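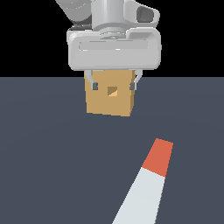 Fig. 1. Stetow two-finger hand on the sim arm, tan cube held clear of the floor. Stick at lower right.

Section 2. Comparing grippers and cameras in the simulator

Rev. 3 August 2024. Replaces the old bench sheet. If your copy still tells you to start with the Platmont fingers, toss it.

What you need before starting

Rudgate controller build 2613 or newer. Older builds load the arm fine but ignore finger width limits.
Both hand models, Stetow and Platmont, unpacked in the same folder.
The Vasconcelos scene pack. Props come with it, don't swap in your own yet.
A blank log. One per hand. Not one shared log, people keep doing this.

2.1 Loading the arm and hand

1. Start the controller. Wait for the ready line in the console.
2. Load the arm first, hand second. Other way round the wrist offset gets dropped and the hand sits inside the flange.
3. Open the hand all the way, close it all the way. Watch both fingers. Should move together.
4. Home the arm.
5. Save the pose under a new name. Do not overwrite the default.

Note: if only one finger moves, the mimic joint didn't load. Reload the hand, not the arm.

CAUTION: Never copy sim force settings straight to a real arm. The sim hand will squeeze as hard as you tell it and nothing breaks. The real one won't be so nice about it.

2.2 Setting up the cameras

Two views minimum. One fixed, looking at the whole work area. One close in on the hand. Set them before the first run and leave them alone, otherwise you can't compare anything later.

1. Place the fixed view. Horizon level, hand and prop both visible at the home pose.
2. Place the close view. Start wide, then move in.
3. Run the arm through its full reach once, no prop. Look for any pose where a link gets between the camera and the fingers. 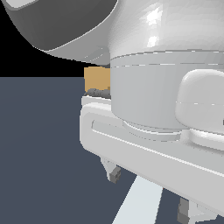 4. Links in the way at more than a pose or two? Move the camera, not the arm. Sideways usually does it. Raising it mostly just gets you more elbow.
5. Write the final camera position in the log. By hand if you have to.

Note: wrist housing is bulky on this arm. Expect to lose part of the object behind it from some angles. Fine, as long as the other view still has it. Both views blind at the same moment is not fine, redo step 1.

2.3 First grip test, cube

1. Spawn the cube. Drop the hand straight down over it, fingers open.
2. Close at 200. Lift slow.
3. Hold. Check for tilt. A small tilt is ok, log it. Cube spinning between the pads is not ok.
4. Lower, open, back off upward.
5. Repeat at 400. Same cube, same start pose.
6. Swap hands, do the whole thing over.

Grip too close to the top edge and the cube rides up against the underside of the hand. Looks like a solid grip, isn't a fair test. The palm is doing half the work. Bring the hand down less and go agian.

2.4 Second grip test, stick

Harder than the cube. Long thing, two colors, and the color line is your reference for where the fingers went.

1. Stand-off pose first. Hand level, fingers wide.
2. Pick your grip zone, pale part or red-orange part, and write it down BEFORE you close.
3. Approach along the stick's short side. Going in lengthwise will knock it.
4. Close at 200. No lift yet.
5. Check the close view. 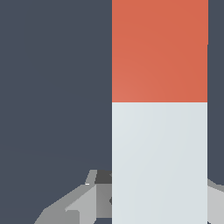

6. Fingers need to be on either side, and you need proof of contact from both. From a front view the stick hides the pads, so go by the contact readout or the second camera. Don't guess.
7. Contact on one side only? Open, shift, close again. Three tries max then reset the scene.
8. Lift. Log the droop at the free end.

Note: Platmont pads are shorter. Center them over the grip zone or the stick rolls out. Stetow pads forgive more, wich is the whole reason we run both.

CAUTION: Reset the scene between hands. Leftover contact state carries over and makes the second hand look worse than it is.

2.5 Working close to the box

Last test. Hand near a box, red-orange piece at the fingers. Mostly a camera and clearance check, grip strength hardly matters.

1. Slow the arm to its lowest speed setting.
2. Come down from above. Keep the hand level.
3. Stop when the fingertips are near the height of the box bottom. Compare both views.
4. Can't tell whether the fingers are in front of the box or touching it? Check the depth readout. A single view will fool you every time.
5. Back out the way you came in.

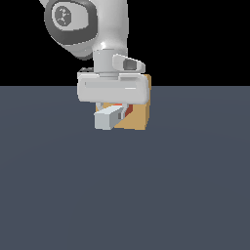 Osvaldo Rezende writes that step 4 should come earlier: check depth before going down at all, since on his runs the Platmont hand was already in contact by the time he stopped to look. He'd also like the clearance value saved per hand, not per scene.

Fair. Until the next rev, do the depth check twice, once above the box and once at the stop. Per-hand clearance goes in the log notes for now, controller has no field for it.

2.6 Wrapping up

1. Save both logs. Hand name in the file name.
2. Save the camera positions with them.
3. Home the arm, open the hand, close the scene, then quit the controller. In that order.

If the controller hangs on quit, see Section 5.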